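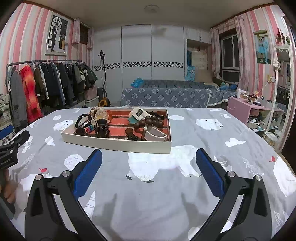

The hair box, bedroom level of difficulty: high.

Rondero tidying kit – would I let it loose on my hair things?

I've had the Rondero on trial since June, and people keep asking me the same question, so I'll start with that one. No, it can't do your housework yet. It can do bits of it, slowly, and some bits it does better than my teenage self ever did.

For anyone new to this, it's the two-fingered sort, with soft ribbed pads and a little pivoting linkage on each side. You do a job yourself a few times with the hand-held version, it learns from that, and then the arm has a go. The basic set came to 3,396 with the mat and the spare pads, and I'd call that a lot of money for something that can't make a bed.

I tried it on the easy chores first. Socks into a drawer, fine. Empty mugs from desk to tray, fine, as long as the handles weren't facing the wrong way. Putting lids on storage tubs was a proper struggle and I gave up after an evening of it.

Then there's the box of hair accessories, my favourite test by miles! Look at what's in there: a satin scrunchie, claw clips, a thin black band that loops up in the air, a string of big shiny beads, something teal with a padded clip leaning on it. Every one of those wants a different grip. Scrunchies are lovely for it because you can grab them anywhere and they squash. Claw clips are all right if they're standing prongs down, but once they're on their side the pads tend to close on one prong and the whole thing spins away. Beads are the worst. It lifts one end, the rest trails behind, and whatever they're lying against comes along for the ride.

My score for the box was 7 out of 10 things moved on a good run, and that took the best part of an evening to get to. I can clear it by hand while I'm talking on the phone.

I also had a short go with the Lasirgate, which is cheaper and has harder fingers. It was better on the small hard clips and hopeless on anything fabric. The Drarnon has suction as well, and I liked it for flat things like post and packets, but it's noisy and it wouldn't touch a hair tie. If you've got the Salgado wrist adaptor already, it fits the Rondero with one extra screw (not supplied, grr).

Battery is decent. I got 90 minutes out of the hand-held part before it started to sulk, and charging is quick enough. The pads wipe clean with a damp cloth. The app is ugly and forgets my settings every time it updates.

Would I buy it with my own money? If you like teaching a machine things and don't mind watching it drop the same clip over and over, yes, it's good fun – I still get a silly thrill when it picks the scrunchie up first time. If you just want a tidy bedroom, get some drawer dividers. I'm keeping mine until the trial ends and then I'll have another look at the price.

Updated 2021-11-14: new pads arrived, slightly grippier, beads still a nightmare.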